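**Asenville guesthouse asks guests to help with the bedroom bins**

ASENVILLE, March 27, 2024. If you have ever checked out of a rented room in a hurry (and who among us hasn't!), you will know how the cups and bottles and napkins from a nice long stay can end up everywhere except in the trash. The folks at Sidska, the guesthouse on the Plovden road, have been thinking a good deal about this over the winter, and this week they sent a friendly note to everyone with a spring booking, asking for a little help with the bedroom bins.

The bins themselves are nothing fancy, just small, round and white, with a black bag folded over the rim. They stay out on the beige carpet between the bed and the low TV stand, where a person can reach them without getting up too far.

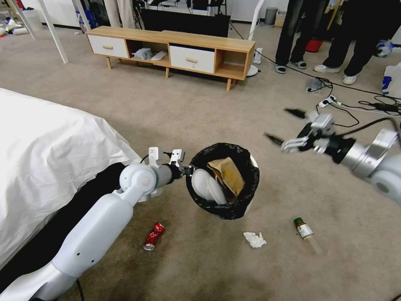 Sidska has 70 rooms, and for years each one was cleared at the end of a stay in whatever order the housekeepers liked best. Since December they have all worked the same way, starting with the floor, and the house says it has made mornings a good deal calmer. A crushed can or a crumpled tissue on the carpet goes into the bin before anybody touches the sheets, so that nothing gets kicked under the bed and found by the next family.

Paper plates are the great bin-fillers, as anyone who has eaten takeout on a bed will tell you, and a folded brown paper bag takes up a surprising amount of room as well. Put those in beside a little glass coffee bottle and you can see how a small bin gets crowded in no time.

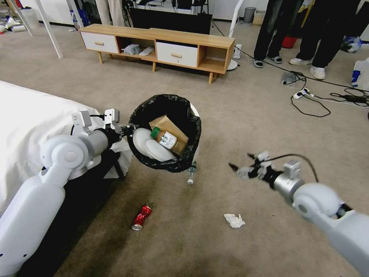 ## What guests are asked to do

The note is a short one and nicely put. Guests are asked to empty drinks into the bathroom sink before throwing the bottle away, to press cans flat if they can manage it, and to stand plates on their edge along the side of the bin. There is no charge for leaving a mess, and the house was keen for us to say so.

Anyone who has tried the plate trick at home will know that it really does help, and that you can get a coffee bottle, a plastic bottle and a fair wad of tissue in there with them before the bag gives up. 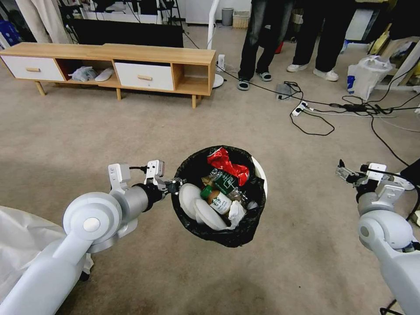
Slippers left in the cubbies of the TV stand will stay where they are until the front desk has had a chance to call, and the same goes for anything in the drawers. Full bags go down to the yard, where Intarasuk, the hauling firm that serves most of the street, now stops 2 times a week. The house filled 2671 bags last year, a number that made us sit down for a minute when we heard it.

Cardboard is still the sticking point. It slides under a bin or gets left flat on the floor, and the house would love to see it folded and left by the door, along with any bottles that won't fit.

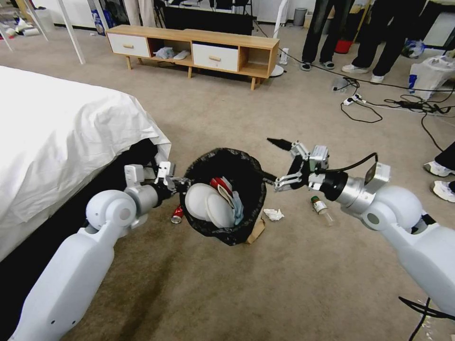
## Spare bags

Extra black bags are kept at the front desk and are free for the asking. Dial 89 from the room phone and someone will bring one up, at any hour.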